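# The Second Viewing

The particulars said *deceptively spacious*, and we had been house-hunting long enough to know which of those two words to believe.

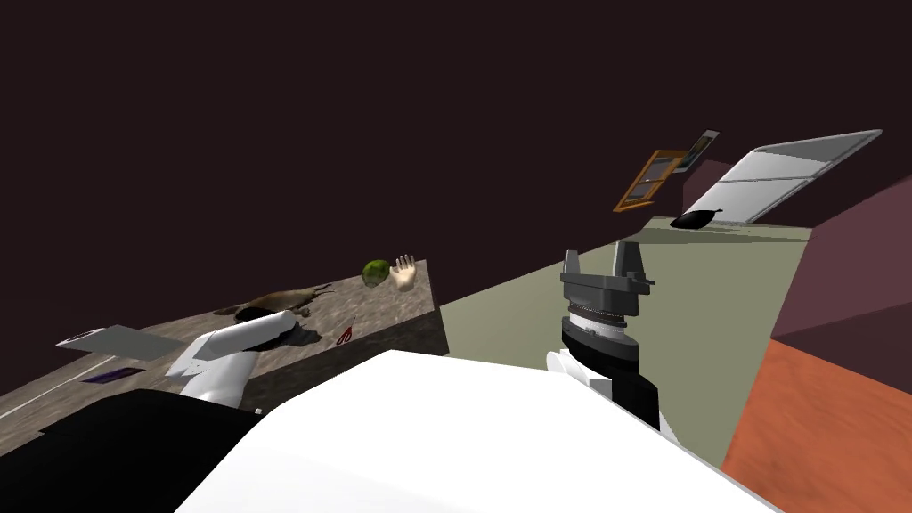 Six Marikar Road had been on the market since March, and the agent from Talton & Hidlow met us on the step with the expression of a man returning to the dentist. He said the owners were keen. He said the road was quiet. A lorry went by and he waited for it, then said it was usually quiet. In the kitchen my wife put her handbag on the grey stone worktop, in the manner of someone claiming a beach, and I looked up and saw that the ceiling was maroon. It was a dark maroon, and there was a great deal of it.

'That's a strong colour,' I said.

'It's a warm colour,' said the agent.

'Could it be painted over?'

'Anything can be painted over,' he said, and for a moment he looked quite wistful.

We went upstairs. The main bedroom had a view of Birkness Hill if you stood on the left side of the window and bent your knees, which the agent demonstrated. The second bedroom would take a double bed provided you didn't also want the door. The third was described in the particulars as a study, nursery or dressing room, and he opened it, let us look, and shut it again before we could form an opinion.

'What did the last offer come in at?' my wife asked. She does this on landings. People are weaker on landings.

'I couldn't possibly say.'

'Was it under?'

'It was 4,000 under,' he said, 'and they were very offended.'

We had been 2,000 under in our heads and had thought ourselves daring. My wife gave me a look. I took it to mean that we should go away and discuss the matter sensibly, over several evenings, with the survey in front of us.

'We'll offer the full price,' she said, 'if they leave the curtains.'

The curtains were brown. I hadn't known we had feelings about them.

The agent went out to the garden to telephone. We watched him from the landing, walking up and down beside the water butt with one finger in his ear. The other houses we'd seen had been bigger, nearer the station, or in one case dry. Number 88 on the same road had a conservatory and was cheaper.

'Why this one?' I said.

'I can hear myself being annoyed in it,' she said. 'I couldn't in the others.'

He came back up the stairs slowly, holding the phone against his tie.

'They'll accept,' he said. 'But they're taking the curtains.'

She thought about this for so long that another lorry went past.

'Then we want the water butt,' she said, and he went down to ring them again.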